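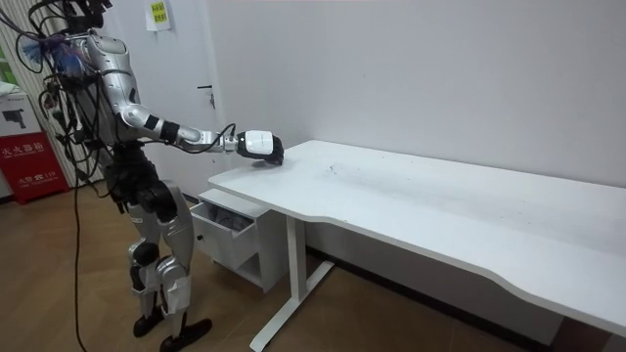
This folder is the Stanbridge part of the Urnside data. It holds demonstrations of short desk tasks, made with a humanoid robot under teleoperation. Please read the notes before you train on it, especially the part on known problems.

Last edit: 11th July, Yuzuki Hayashi

## What is inside

- 400 episodes in `episodes/`, one folder for each episode
- 136 of them have a second language instruction, written by a different person
- 3 tasks: close the drawer, put a cloth in the drawer, wipe the desk
- joint positions, gripper command, and video from a fixed camera

The split file is `splits.json`. We divided by recording session and not by random episode, so that the same session never appears in both train and test. If you make your own split, please keep this rule.

## How an episode is recorded

1. The desk and the drawer cabinet are set to the start state on the task sheet.
2. The operator brings the arm to the home pose and waits until the gripper reports that it is closed.
3. Recording starts. The operator does the task one time, without talking to the person who resets the desk.
4. Recording stops when the arm is back in the home pose, or when the operator presses the stop key.
5. The operator gives a label: `success`, `fail` or `unsure`.

We keep the failed episodes. For our own policy we train on `success` only, but Elsie Hinds used the failed ones for a success detector and found them useful, so they stay in the release. The label `unsure` mostly means that the drawer was almost closed, and two people did not agree.

## Fields

| Field | Meaning |
|---|---|
| `q` | joint positions, in radians |
| `grip` | gripper command, 0 is open and 1 is closed |
| `instr` | instruction text, English |
| `instr_b` | second instruction, may be empty |
| `label` | result given by the operator |
| `session` | session name, for example `pearce_2` |

Sessions named `pearce` and `stokberg` use the same robot. The names refer to the operator station, and the two stations have different controllers. The motion from Stokberg is a bit slower near contact — you can see it clearly in the joint speed.

## Known problems

- In `pearce_2` the gripper command is 3 steps late compared with the video. The script `fix_delay.py` corrects it. We did not change the raw files.
- The home pose was changed one time between sessions. Do not use the first frame as a fixed reference.
- Some instructions say "table" and some say "desk". It is the same furniture. We left the words as people wrote them.
- In a few wiping episodes the arm hides the gripper from the camera for a long part of the motion. They are marked with `occluded: true`.

## Not included

There is no force data and no depth. Walking is also not part of this set: the feet stay in place during every episode, and the leg joints are in `q` only for completeness. We plan to add a task with two arms in November.

## Questions

Please open an issue and write the session name and the episode number. For the labels ask Elsie, for the scripts ask Yuzuki.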